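The long life of the kitchen table

Sunday, July 2, 2023

My grandmother's table came to us on the back of a borrowed milk float, or so the family has always said, and it has stood in four kitchens since without once being the right size for any of them. It was too long for the cottage, too wide for the flat, and in the house where I grew up you had to breathe in to get past it to the larder. We ate at it, did our sums at it, laid out wallpaper on it, and one terrible Christmas we had the boiler in pieces all over it until Boxing Day.

I have been thinking about that table a good deal this summer, having spent a happy few weeks asking people about theirs. What they wanted to tell me, nearly always, was who sat where. Almost every family has places that were never given out and yet can't be changed, and a grown man of 40 will come home for the weekend and drop into the chair nearest the back door as though he had never left it.
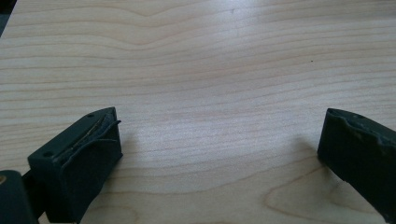 Where we put it

The table in the kitchen is a newer idea than it feels. In plenty of older houses the family ate in one room and the cooking went on in another, and it was only when walls began to come down that everybody moved in beside the stove and stayed there. At Konanlow, a row of mill cottages where I was given far too much cake, one couple still keep a dining room with the good chairs in it and use it for drying onions.

Their neighbours gave up on the idea altogether and bought a table from Foresico, a small workshop down the lane that makes about 30 a year and will not be hurried. The makers there told me that customers arrive wanting to talk about legs and finishes, and go home having talked about their mothers. They ask every household the same thing before they pick up a pencil, namely how many people come on an ordinary Tuesday. Christmas can look after itself with a card table and a long cloth.

I liked that very much, and I liked their views on wood as well. A pale top shows the jam, they said, but it also gives you back what light there is on a February afternoon, and after a few years of elbows you stop minding the jam.

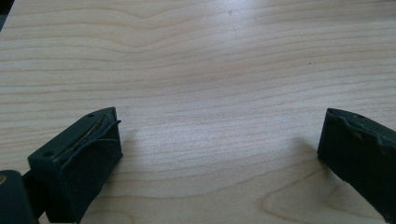
Of course, not everyone has room. A reader in a one-bedroom flat wrote to me about the folding table she bought second-hand for 200 pounds, which was more than she had spent on her bed, and which comes down from the wall every evening even when she is only having toast. She lays a proper place, with a napkin. Her friends tease her for it and then, she has noticed, they invite themselves round.

As for my grandmother's, it goes to my niece in August, when she moves into her first house. We have measured the kitchen twice and it won't fit there either, so she is taking a door off.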